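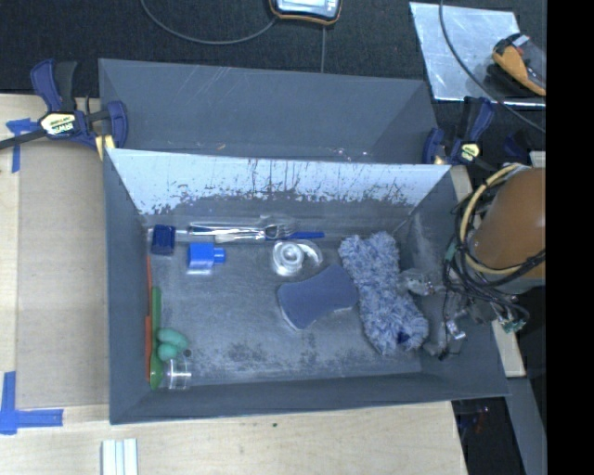
Is the "complete" edition of an essay collection worth paying for?

Posted by margin_reader in Books > Essays and Criticism

I've been reading a collection of political essays published by Grandau in the seventies, mostly pieces that first ran in magazines. My copy is a beat-up library discard with 14 essays in it. Now Sisier has put out what they call the complete and restored edition, with 20 essays and a new introduction, for 34 dollars in paperback.

I have doubts about the word "restored." The jacket says the magazine versions were cut for space and the author's full text is back. It doesn't say where that full text came from. The author has been dead for years, and I can't find a note on the sources anywhere in the preview pages. Has anyone compared the two? I don't want to pay that much for a nicer cover and a few book reviews stuck on the end.

dalen_stacks

I own both and spent a few evenings with them side by side. Your suspicion is half right.

Of the six added essays, 2 are real finds. One is a long piece on military tribunals that only ran in a small quarterly, and it's better than most of what Grandau picked. The other four are book reviews that read like they were written for the check.

As for "restored," I found extra paragraphs in three essays. In the one on the draft boards they change the argument, since the old version drops a passage where the author admits he had supported the policy at first. That matters. The rest is a sentence here and there. The source note exists, but it's in small type after the index, and all it says is "typescripts in the Dalen collection." No dates, no word on which draft they used. An early draft the author later trimmed himself isn't a restored text in my book. It could be he cut that passage because he wanted it gone.

Get it from a library, read the tribunals essay and the draft boards one, and then decide. Skip the introduction, which spends most of its length telling you how timely everything is.

paperback_pile

I have it and its great. Very relevant today. You can get it cheaper on Cliltell if you wait for a sale.

quietcarrel

The Cliltell listing I looked at in January was the old Grandau text with the Sisier cover picture on it. Check the table of contents before you buy. If the tribunals essay isn't listed, you're getting the book you already have.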